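Kadon dev notes
2025-04-06

1. Sunday thread for anyone who likes watching grasp code slowly get less silly. I've been working on Kadon, my little planning and perception stack for two-armed cloth handling, and this week was all about what the wrist cameras see.

2. Same bright blue all the way through, four wrist views:

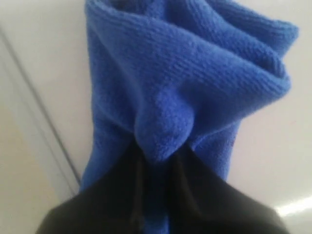
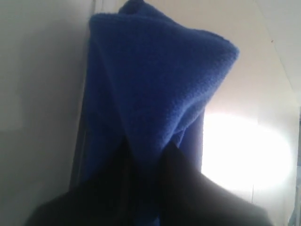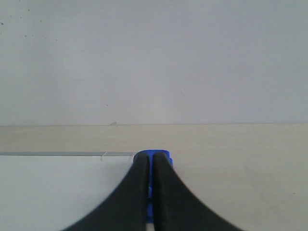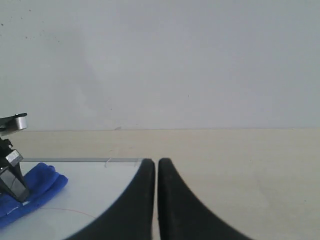

3. What the segmenter makes of them
Blue against white and beige is a gift! Plain colour thresholding gets you a mask straight away, and I was ready to go home early. Then you ask the planner where the edge of the cloth is and it all gets interesting.

4. Look at the first one. There's a rolled fold at the top and a pinched bulge right above the gripper, and my edge finder loves both of them equally. It used to hand the planner whichever outline was longest - usually a fold, hardly ever a hem.

5. The second has that big patch of glare on the right. The old auto exposure code chased it and the darker blue lower down went to mush. I now meter only on pixels inside the last good mask, an idea I pinched from the Rekside calibration tool. Lovely bit of software, that.

6. Third one is my favourite problem. Most of the blue is hidden behind the fingertips, so the mask is tiny and the pose estimate gets very sure of itself for no good reason. New rule: if the fingers cover too much of the target, that camera loses its vote and the planner asks another view.

7. Fourth: the cloth is way over at the left with the other mechanism on it, and these fingers have nothing blue between them. Good test for the two-arm planner, which has to keep the second arm out of the way and still pick a sensible next approach.

8. Replay numbers, for the keen: 1121 logged views through the new vote code, 8 where it still picks a fold over a hem. I've read through 4 of those so far and 2 are the same bug in my smoothing step. Very happy with that!

9. Next up is moving the replay viewer over to Arruda so I can scrub both wrists on one timeline. Dodomska (the motion planner) gets its rewrite in July. Log format notes going up tonight if I can find the charger.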